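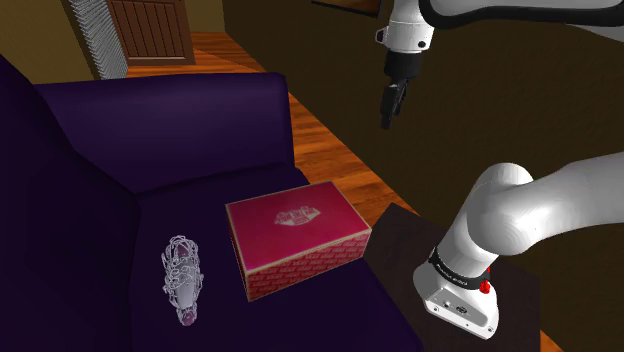 主题：Re: [家务自动化] 收拾沙发，到底差在哪一步
收件：家务自动化讨论列表

各位好，

昨晚看到 Oratile 那封信，本来只想回两行，结果越写越长，干脆发到列表里。原信附在最后，没跟上这个话题的朋友可以先翻下去看一眼。

先表态：我比 Oratile 乐观，而且乐观不少！五月份我在这里说过，“把沙发上的东西收走”这种活儿两三年内都别指望。现在我得把这句话收回一半。收回哪一半，下面慢慢说。

背景交代一下。我们这边从五月开始在 Hivdale 的仿真房间里反复做一件很小的家务：沙发座垫上有几样东西，单臂，双指夹爪，要求把它们一件件拿起来，放到指定的地方。控制那一层用的是 Trinum，没有改过内核，只调了接近速度和闭合力的上限。到这周为止一共跑了 1,856 次，日志全留着，谁要都可以给。

盒子是最省心的。四面平直，盖子也平，横在座垫上，朝向估计几乎不出错。真要挑毛病，就是长边太长，双指张到头也跨不过去，只能夹短边，夹短边又容易一头沉。我们试过两种办法：一种是先把盒子往外推一点，让短边露出来再夹；另一种是夹住盒盖的边沿往上提。后一种看着很帅，可盒盖要是松的，提起来的就只有盖子（我为此高兴了整整一个下午，以为成功了，后来才发现盒身还留在原地）。现在固定用第一种，慢一点，但是稳。

沙发本身也值得说几句，因为列表里讨论抓取的帖子大多默认桌面是硬的。软垫在真实世界里会往下陷，指尖压下去的时候，物体会跟着歪。仿真里我们把座垫做成了两种，一种是刚体，一种带形变。刚体那组的数字漂亮得多，我不打算拿它出来说事。带形变那组里，指尖一旦先碰到垫子再碰到物体，后面的姿态就全得重新估。解决的办法很土：离垫面还有一小段距离时停一下，再看一眼，再往下走。每次多花一点时间，换来的改善却比我们整个夏天调参数加起来还大。推荐大家都试试！

还有一件小事。扶手这个东西，对人来说根本不算障碍，手一绕就过去了。手臂可不一样，肘部那一截很粗，底座又挨着沙发，够近处的东西反而要把自己折起来。规划器经常给出一条绕远的路，在空中兜一大圈，看得人着急。我们后来给靠近底座的区域单独写了几组起始姿态，问题少了很多，不过这属于针对摆放位置的取巧，换个客厅就得重来。有没有人做过更通用的处理？很想听听。 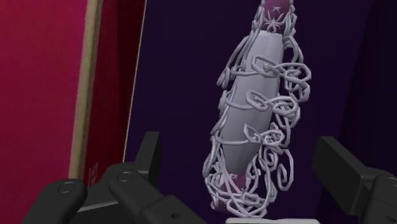

真正让我改变看法的，是形状乱七八糟的小件。过去我们说“不规则物体”，多半拿毛绒玩具或者一团袜子举例，软归软，怎么夹都能夹住一点。难的是那种外面缠着镂空花样的东西，比如这个淡紫白色的长胶囊状物件，一圈圈链环和卷曲的花饰几乎把它整个包住，右上方还有一簇链环往外鼓出去，底下又垂着几缕卷须，两根深灰色的手指分在它下半截的两侧。你让算法去找“两个平行的面”，它根本找不到，满眼都是窟窿。深度图上更热闹，链环之间的空隙一会儿算前景，一会儿算背景，点云抖得像下雪。

我们的做法是分两步。第一步承认看不清，把所有窟窿先填上，得到一个粗粗的包络，按包络选夹的位置；第二步靠闭合过程中的受力来修正，一边轻轻合拢一边看两指受力是不是对称，不对称就松开一点，横移，再合。听上去很啰嗦，跑起来其实挺流畅。这一类物件我们单独跑了 200 来次，最早的版本我都不好意思说成绩，现在的版本已经到了我愿意坐下来一直看、不想去按停止键的程度。对我来说，这就是从“实验”变成“快能用了”的那条线。当然，各位可以嘲笑我的标准太私人。

失败也得讲，不然成了光报喜。日志里我按原因归了 11 类，占大头的是下面这些：

夹住了花饰而没有夹住主体，一提就转。这个最常见，也最气人，因为闭合的那一刻受力看上去完全正常，离开垫面以后才开始打转。

细长物件平躺的时候，识别把两头弄反。对“拿起来”没影响，对“竖着放好”影响很大。

两样东西挨得太近，手指下去先蹭到旁边那件。人会顺手拨开，我们的手臂目前只会后退重来。拨开这个动作我们做过一个版本，有时能拨开，有时直接把东西拨到沙发缝里去了，那一版已经停用。

靠背前面的位置。手腕要往下探，后面又有一堵高高鼓起来的靠背，可选的姿态一下子少了很多。

剩下几类都是零碎，有的跟接近路线有关，有的纯粹是我们自己写错了坐标系（对，到今年还在写错坐标系）。

说到车间那边，我也想接一下 Oratile 的话。上个月去 Gudholm 的分拣间看过一次，他们的机械臂在传送带旁边干活，节拍很紧，出错率低得让人羡慕。可是我站在那里看了半天，心里想的是：这里的每一件东西都是按规矩来的，方向有规矩，间距有规矩，连光线都有规矩。谁家的沙发有规矩？一个盒子，一件说不清是什么的小玩意儿，随手一扔，今天在左边，明天在靠背底下。家务的麻烦全在“随手”这两个字上。所以车间里能做到的事，搬到客厅常常要打折扣；反过来，客厅里磨出来的那套“先粗估、再靠手感修正”，我觉得拿到车间去处理混料箱会很好用。Gudholm 的人听了也有兴趣，约了下次带一箱他们最头疼的料来试。

我收回的那一半就是“拿起来”。我现在相信，单件的、摆在软垫上的、形状再怪的东西，拿起来这一步已经离能用不远了。没收回的那一半是“收拾”。收拾要知道什么该放哪儿，要知道盒子和盒子旁边的东西是不是一套，要知道哪件东西主人故意放在那里不想让你动。这些我们一行代码都没写。

还有仿真和实物的差距，我先替大家问了：差多少？老实讲，不知道。链环在仿真里是硬的，不会互相钩住，真的链子会。布料、纸巾一类的东西就更别提了。Tshabalala 那边的实物台子下个月能空出来，我申请了九天，打算把盒子和细长镂空件各做一遍，软垫用真的旧沙发垫。到时候不管好看难看，数字都发上来。如果有人手头有形状特别刁钻的小摆件愿意借，请私信我，越难夹越好，真的！

另外有两个具体问题想请教：

一，受力对称性的判断，大家用固定阈值还是随闭合宽度变化？我们现在用固定的，细的物件上偏敏感，粗的又偏迟钝。

二，“停一下再看一眼”的那个高度，有没有人试过让它自己学？我们是手工定的，换一种垫子就要重调，有点丢人。

先写到这里，原信在下面。

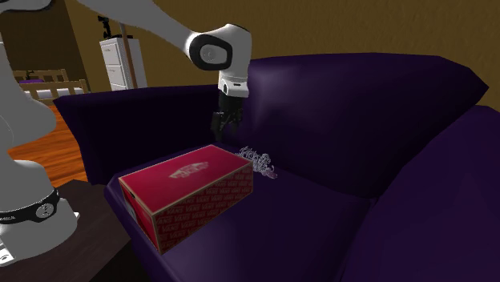

Oratile Moodley 于 2026年9月11日 写道：

列表各位，

我一直在读大家关于沙发任务的帖子，有几点疑虑，想写得直接一些。

第一，我觉得我们把“夹爪停在东西上方”和“事情快做完了”混在一起了。从悬停到夹住，再从夹住到放稳，中间的每一步都可能出问题，而帖子里展示得最多的总是前半段。我希望以后报结果的时候，一律从座垫上有东西算到座垫上没东西，中间人碰过一次就算没完成。

第二，速度。一个人收拾一张沙发，连想都不用想。如果手臂要先停下来看，再修正，再重来，我愿意等多久？我问过自己，答案大概是：只要我不在家，多久都行；只要我坐在旁边，一会儿都嫌长。所以也许该先定下来，这东西是在有人的时候干活，还是在没人的时候干活。两种情况要的安全措施完全不同，我没看到有人认真讨论。

第三，车间已经证明了手臂能长时间可靠地重复工作，可我不认为这能说明家里也行。车间可以改造自己来迁就机器，谁会为了机器换沙发？我反正不换。

我对这个方向没有恶意，恰恰相反，我每天晚上都得自己收拾客厅，比谁都盼着它成。只是希望大家少说“很快”，多给一些失败的记录，最好连当时摆了什么、摆在哪里都写清楚，这样别人才能照着重做一遍。

谁有带形变座垫的完整日志，请告诉我去哪里取。

Oratile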